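1st May, open day notes

Writing this up while I still remember who asked what. Home now, feet up, voice nearly gone. We had over 300 people through the Fistgate building and I think most of them stopped at our bench at some point, usually with a child tugging at them to go back and see it again.

Setting up was the usual scramble. Réka Sárközi had the arms powered and talking to each other well before the doors opened, which left me to sort out the queue tape and the sign (the sign said "Robot Arms, Bench 2" and we were on Bench 4, so I spent the first part of the morning waving at people). Vilmos Lakatos took the Illik table next door with the line-following buggies, and we kept stealing each other's visitors. I don't think either of us minded!

The plan was to keep the two-arm routine going all day with ordinary desk stuff. I know we talked about using the Csonka test blocks, but I'm so glad we went with things people recognise. A block being held is a bit dull. Something from a pencil case and everybody leans in. The school group from Divberg were brilliant for this, they wanted to see every single thing on the table picked up and had strong views about which order. 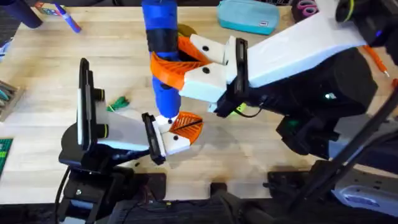 Why do the grippers have soft ribbed fingers when flat hard jaws would be simpler to make?

The ribs let the finger bend round whatever it touches, so the grip spreads over a round or odd shape without us having to set the force exactly for each thing.

I must have given that answer 80 times and I got it shorter as the day went on. The early version had a whole bit about fish tails in it and I could see eyes drifting off towards the buggies. Next time let's put a spare finger out on a bit of string so people can squash it themselves. I passed my one loose spare round and it came back sticky, but it did more explaining than I did.

Some things to sort before we do this again in August:

The routine log says 270 runs started and 151 finished with no one stepping in. I'd like that second number higher, but a good chunk of the stops were me pausing so that a late group could watch from the beginning, so don't read too much into it. Réka wants a separate key for "paused for visitors" so we can tell the two apart. Good idea, please can somebody do it before I forget.

The long explanation panel is too long. I watched people read the first line and then look at the arms, every time. Cut it to four lines and make the type bigger.

We need a step or a low box for the little ones. Parents were lifting them up and getting tired, and a couple of dads gave up halfway through a run, to loud complaints.

Vilmos asked if we could run both tables off one rota so that we each get a proper lunch. Yes please. I had a banana and half of his crisps.

Best question of the day was from a girl who wanted to know whether the two arms ever disagree. I said they both take orders from the same program so they can't really argue, and she said that sounded like her and her brother when Mum's in the room. I've written it on the whiteboard.

Arms are parked and switched off, fingers wiped down, spares back in the drawer under the Illik shelf. The Bench 2 sign is still on my desk if anyone has a use for it.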